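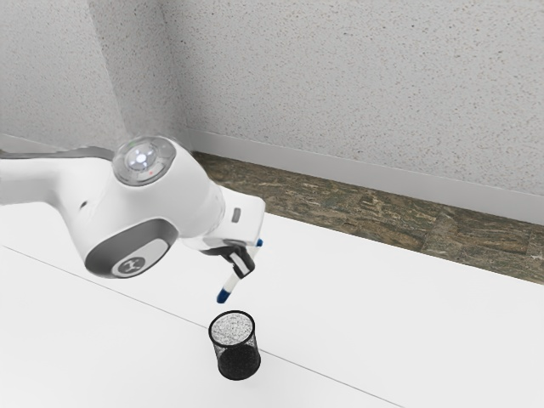 Which Hand Is Best for a Marker?

A robot arm can bend, turn and reach, but it can't pick up a marker until you give it a hand. The hand is called a gripper. Most grippers don't look much like your hand. Many of them have just two fingers.

At Arkine, Cempaka Tambunan tests grippers. First she tries each one inside a computer program called Plideo. The program draws an arm, a table and a thing to pick up, and it works out how they would push on each other. If the arm bumps the table in Plideo, no real arm gets dented.

The job

In February she compared two grippers, the Bhatt and the Gredevitz. Both had to do the same job: pick up a marker from the table, carry it over a pencil cup, and let go. Each gripper got 60 tries.

A marker sounds easy. Try it yourself with only your thumb and one finger. Now keep your wrist stiff and close your eyes. You will find that the marker likes to roll and swing.

What makes it hard

Grip point. If you hold a marker at one end, the other end is heavy and wants to drop. If you hold it near the middle, the two sides balance better. In the picture at the top, the fingers are around the middle of the marker, and the cup is standing underneath it.

Squeeze. Too little, and the marker slips. Too much can crack a thin barrel. Cempaka gives each gripper 5 squeeze settings, from very soft to very firm.

Tilt. A marker that hangs at a slant needs a wider opening than one that points straight down. A robot can turn its wrist to fix this, but it has to know how far the marker is leaning. 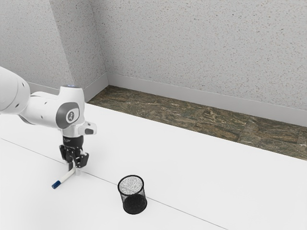

Tilt gave Cempaka the most work. The arm's controller is the part that tells every joint where to go, and it needs to know about the marker as well as the fingers. Look at where the blue cap is. It sits lower than the fingertips, just over the table, and it points away from the cup. If the controller thought only about the fingers, it could move them down a little more and jam the cap into the table.

How they did

The Bhatt gripper got the marker into the cup 40 times out of 60. The Gredevitz did it more often, but it was slower at closing its fingers. Cempaka wrote down both results, and the squeeze setting for every try.

Next she will run both again with a shorter marker and a narrower cup. After that, the tests move to a real arm on a real table.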